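Section 4: Setting the softener up for the first time

Read this with the leaflet that came in the box, and where the two disagree, check the claim before you believe either of us. This section covers the Kenard single-tank softener and the older Trusen, which has the same valve under a different lid. It assumes the pipework is finished and the bypass is shut.

Before you start

Find out how hard your water is. The leaflet tells you to look it up by postcode. That gives you an average for a supply area that may take in several sources, and it can be some way off what comes out of your own tap. Use a drop test kit on cold water from the kitchen tap, run it twice, and write both results down. The paper strips supplied with the softener change colour in such broad steps that they are good for telling hard from soft and very little else.

The worked settings below are for a house where the drop test gave 164 mg per litre. The postcode figure for the same address was 126.

4.1 Filling the tank

1. Check that the bypass handle is across the pipe, in the closed position.
2. Lift the lid and take out any packing. There is usually a foam collar around the float, and it is easy to miss on the Trusen, where it is grey on grey.
3. Pour in water by hand until it just covers the grid at the bottom.
4. Add salt to the line moulded inside the tank, no higher.
5. Put the lid back and make sure it sits flat on all sides.

Note: Tablet salt sold as "premium" costs a good deal more than the plain sort. We have used both and could see no difference in the tank or at the tap. Buy whichever is clean, dry and made for softeners. Do not use table salt or anything with an anti-caking agent in it.

4.2 Letting the water in

1. Open the inlet a quarter of the way and wait. You will hear air moving through the valve.
2. When the noise settles, open the inlet fully.
3. Open the outlet.
4. Run the nearest cold tap until the water is clear. A slight yellow tint at first is colour from the resin.
5. Look at every joint with a torch, then wipe each one with dry tissue and look at the tissue.

Caution: Do not open the inlet in one go on an empty tank. The rush can lift resin into the valve, and clearing it means taking the head off.

Caution: The kitchen drinking tap should come off the main before the softener. If you are not sure that yours does, close the bypass again and find out.

4.3 Setting the hardness

1. Press and hold the left button until the display blinks.
2. Use the arrows to enter your drop test result. Some displays use degrees in place of milligrams, so check which one yours shows. On the Kenard the unit is in small print under the figure.
3. Press the left button once to store it.
4. Switch off at the wall, switch back on, and see whether the figure is still there. If it has gone, the battery tab has probably been left in.

Note: The leaflet suggests adding a safety margin to the setting. We are not convinced. A margin makes the unit wash its resin more often, which uses more salt and more water, and if the test was done properly there is little for it to guard against. Set what you measured and test again later.

4.4 The first wash

1. Choose "manual" and press start.
2. Stay nearby while the drain line runs. The hose should carry a steady flow with no kinks in it.
3. Leave the unit alone until the display goes back to the clock. On ours this took roughly 18 minutes less than the printed time, and we have never had a good explanation for that.
4. Test the softened water at an upstairs cold tap. Any reading over 5 means something is bypassing the resin – most often a handle that is not quite home.

4.5 Extras you may be offered

The Kurian scale collar clips around the pipe and is said to "condition" the water. We fitted one for a whole winter with the softener off, and the kettle furred up as it always had. It does no harm, but do not lower your hardness setting on the strength of it.

The Hinwood pre-filter is a more sensible thing to own if your water carries grit. If it does not, you will be changing a cartridge that has caught nothing much. Run a white bucket full from the outside tap, let it stand overnight, and decide from what is at the bottom.

4.6 After the first month

Repeat the drop test before and after the softener. Note how far the salt has gone down and compare it with the claim on the box, allowing for guests or a spell away. If you started in April, expect summer use to be higher where there are paddling pools and more baths. Keep the readings inside the lid, where whoever services the unit next can find them.

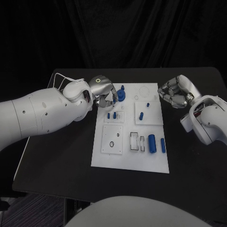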